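Home | Syllabus | Handouts | Labs | Contact

Handout 4: Evaluating a hand-held gripper kit for demonstration data
Instructor: Mahsa Jalali

1. Scope

We review the kit as a purchased item. The questions are what it records, what it leaves to the operator, and what has to be checked before a batch is accepted. Policy training is covered in Handout 6.

2. Terms of the service

Dristitz offers collection in batches of 500 episodes. An episode is one continuous recording, from jaws open at rest to jaws open at rest. Maximum episode length in our order is 46 seconds. Longer takes are split or rejected at the Jirholm site, depending on where the object was released.

3. Acceptance checks

3.1 Jaw width. Close the jaws fully at the start of each session and log the reading. Repeat after every 20 episodes. Drift between two readings invalidates the episodes between them.

3.2 Finger pads. Inspect for glaze and lint. Replace in pairs only.

3.3 Tracking. Pose is estimated from the camera. Plain walls and uniform bedding give few features; printed matter gives many. Note the background type in the session log.

3.4 Pass rate. The contract threshold is 88 percent per batch. Compute it before removing duplicates.

4. Object sets

Small household objects are harder than they look. A binder clip changes its outline with the position of its handles. Slender items lying side by side invite a double grasp. Cylinders may roll on contact. A soft underlay such as a towel shifts with the object if the approach is too low, so the log must name the underlay as well as the object.

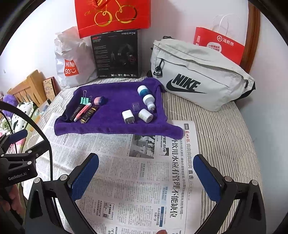
Fig. 4.1. Small-object set on a folded towel, jaws open.

For the set in Fig. 4.1, write a grasp order and state the approach direction for the marker, the highlighter and the charger plug. Treat the items behind the towel as background. One page, due before the June lab.

Reading: Maksymiv notes, section 2.

3 shares | 0 comments
Nillitport Course Pages | Contact the course office | Back to top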